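Ticket 416: Teeküche, Schneidebrett rutscht und kippelt
Kategorie: Ausstattung / Küche
Standort: Furau, Etage mit der Mosaikwand
Status: gelöst, bleibt bis Ende April zur Beobachtung offen

Fehlerbild
Das Brett mit der Saftrille wandert beim Schneiden auf der Arbeitsplatte nach vorn und kippelt an einer Ecke. Mit einer Zitrone geht es noch, bei Brot wird es lästig. Gemeldet um 9:40 Uhr.

Versuch 1
Feuchtes Spültuch untergelegt. Rutschen weg, Kippeln noch da, und nach dem Mittag war die Platte darunter klamm. Wieder raus damit.

Versuch 2
Arbeitsplatte mit der Wasserwaage geprüft, quer und längs: liegt einwandfrei! Also ist es das Brett. Mit dem Lineal auf der Unterseite sieht man die Wölbung sofort, an der Ecke passt eine Postkarte durch.

Versuch 3
Brett umgedreht und über Nacht mit 27 Kilo Kopierpapier beschwert. Deutlich besser, fast plan. Ich war ganz begeistert, wie viel das schon gebracht hat.
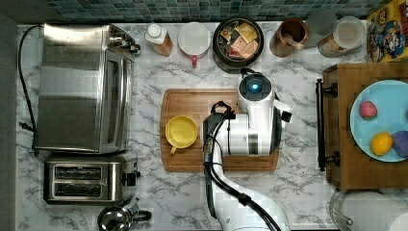
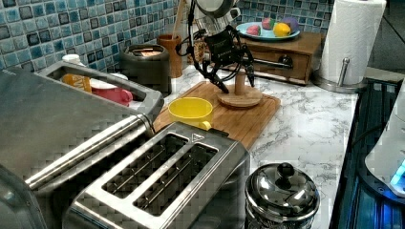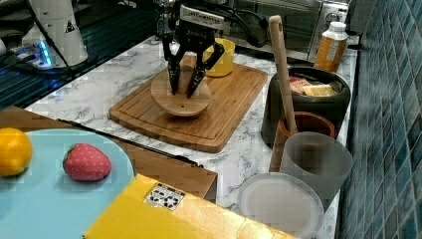
Abb. 1 bis 3: Arbeitsplatte mit Schneidebrett und gelbem Trinkgefäß, Teeküche Furau

Versuch 4
Antirutschmatte von Grondden besorgt, auf 275 mm Breite zugeschnitten, damit nichts unter dem Brett hervorschaut. Und das sitzt jetzt richtig toll! Ich habe einen ganzen Laib Brot geschnitten (freiwillige Abnehmer gab es genug), das Brett blieb liegen, wo es war. Die Matte lässt sich unter dem Hahn abspülen und trocknet über der Stuhllehne in knapp 33 Minuten.

Bitte an alle
Brett nach dem Abwaschen hochkant stellen, bis beide Seiten trocken sind. Nicht in die Spülmaschine. Öl zum Einreiben steht im Schrank unter der Spüle, ein Esslöffel reicht für beide Seiten, die Rille nicht vergessen.

Nachtrag
Anfrage aus dem Büro Grevow, ob die Matte auch unter deren Brett passt: ja, der Rest von der Rolle liegt im Materialraum, nehmt ihn gern mit! Maße vorher selbst prüfen, euer Brett ist schmaler.

Offen
Zweite Matte zum Wechseln bestellen, Kostenstelle Zapata.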